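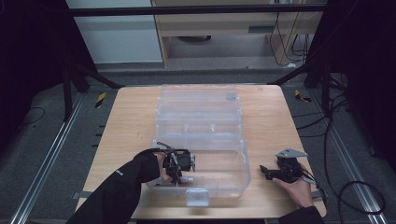 Photo: Kamol Luangrath/Ledano

The rulebook for hand-held grippers at Ledano runs to 752 words, and Wanda Whitfield wrote most of them in a bad mood. Rule 2 says to check the finger pads before every session. People nod at Rule 2 the way they nod at flossing.
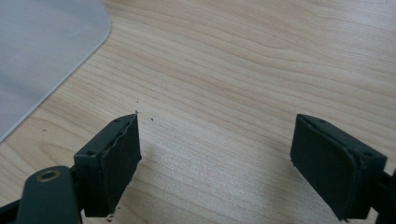
A ragged pad gets swapped, even when it still holds – Whitfield won't hear appeals. Crumbs get wiped off the table before the next take. Satish Yadav once argued for a grace period. He now orders the foam.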